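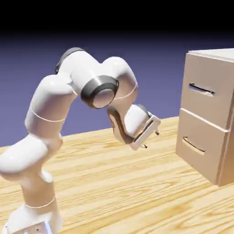

Rochelle Whitcombe wrote back to us the same afternoon to say that her arm had been missing its drawer by the width of a pencil for a week, that she had already changed the gripper fingers once, and could we please tell her what to look at before she changed them again. We could, and we did, and her letter has been pinned up by our front door ever since.

## About Prendero

We set up robot arms for small shops, labs and teaching rooms, and we look after them once they are running. Most of our customers have one arm, one table and one job that needs doing over and over, and very often that job is opening a drawer, taking something out and closing it again. It sounds like a small thing. We have spent a good part of our working lives on it, and we are still fond of it.

Catherine Rutherford started the company at a borrowed desk with 2 customers, and she still takes many of the first calls herself. If you get her on the phone, have a cup of coffee ready – she will want to know how your table is fixed, who loads the drawers, and what the arm was doing the last time everyone was happy with it.

## How we set up a cell

Every cell we build is worked out on screen first. We put in the arm, the tabletop and the cabinet, and then we move the arm through the job slowly, starting with the gripper open and held well short of the drawer front. A high elbow is often where we begin, with the forearm coming over and down, and from there we try other poses until we find one that reaches both drawers without bending the wrist further than we like.

We go back and forth on this more than you might expect. Moving a cabinet a little to one side on the screen takes a moment, and moving it in your shop, after the bolts are in and the cables are tied, can take a whole morning (we have had those mornings!). So we would much sooner have the long talk early.

Once the real arm is on its table, we do the same moves again at low speed:

- check that the base is tight and the tabletop is level
- bring the open gripper to its waiting point, clear of the cabinet
- creep in toward the upper handle, then the lower one
- pull each drawer 40 times and write down any miss

## Looking after it

Our yearly visit covers the joints, the cables, the finger tips and the saved positions. You get our notes in plain words, along with a copy of the program as we left it, and that copy is yours to keep.

When an arm begins to miss, we ask you to check the cabinet before the robot. Cabinets get bumped. Rochelle's had crept back along the table, and once it was put where it belonged and pinned down with two small stops, the old saved positions were good again. She kept the spare fingers.

## Where to find us

Our workshop is in the old Veston building, up the back stairs, room 15. Visitors are welcome, and if you bring a sketch of your table with the measurements on it, we can usually have a first layout on the screen while you sit with us. Please ring the bell twice, as the first ring tends to get lost when the compressor is going.

Page last updated 12 July 2019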